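# Towel Care and Folding: Frequently Asked Questions

Questions we hear often about washing, folding and storing Gesano terry towels. For orders and returns, use the contact form on the Stelis store page.

### Should I wash new towels before using them?

Yes. Wash them once on their own in warm water with half your usual detergent. New terry sheds lint for the first few washes, and the darker colors can bleed a little. Leave out the fabric softener.

### How hot can I wash them?

Up to 100 °F for the pastel colors. White towels can go hotter. Check the sewn-in label if you aren't sure which line you have, as the older Hollis towels have their own instructions.

### Where is the best place to fold?

Any clean, flat surface at waist height. A light-colored table is handy for spotting lint and stray threads. Keep the basket at the back on one side and the storage bin at the back on the other, so the middle stays free for the towel you're working on.
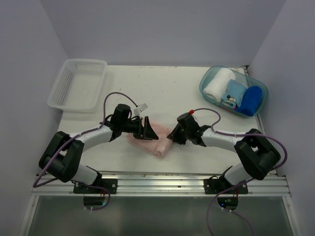
*Photo: Randgate*

### What kind of basket should I use?

For clean, dry laundry, a plastic basket with slotted sides works well. It lets air through and wipes clean. Don't leave damp towels piled in any basket overnight – they'll smell by morning and will need another wash.

### How do I fold a towel so it fits in a bin?

1. Lay it flat and smooth it out from the center.
2. Fold it in half lengthwise, then in half the other way.
3. Fold once more, or in thirds for a narrow bin.
4. Stand it in the bin with the folded edge up.

Standing the towels side by side means you can take one without disturbing the others. If your bin is 10 inches deep, a hand towel folded this way should stand below the rim.

### Why won't my towel lie flat?

Usually it's the border. The flat woven band near the end has no loops, and it can shrink at a different rate from the terry next to it. Pull the band gently from both sides while the towel is still slightly damp, then let it finish drying.

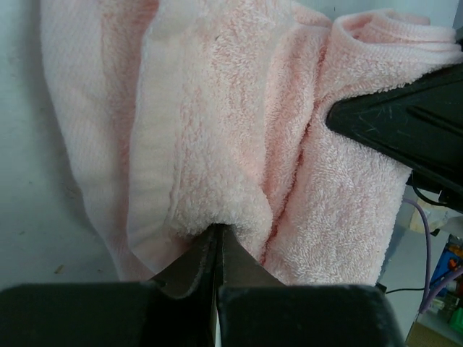
If the loops look crushed, shake the towel hard a couple of times before it goes in the dryer and again when it comes out. Ironing flattens the pile and makes it less absorbent, so we don't recommend it.

### A loop has pulled out. Is the towel ruined?

No. Snip the loose loop level with the pile using small scissors. Don't pull on it. One cut loop won't make the towel unravel.

### How many towels can I dry at once?

Five bath towels is a sensible limit for most home dryers. Use medium heat and take them out as soon as they're dry.

### Can I return towels I've already washed?

Only if there's a fault in the weave or stitching. Unwashed towels can be returned within 21 days with the tags on.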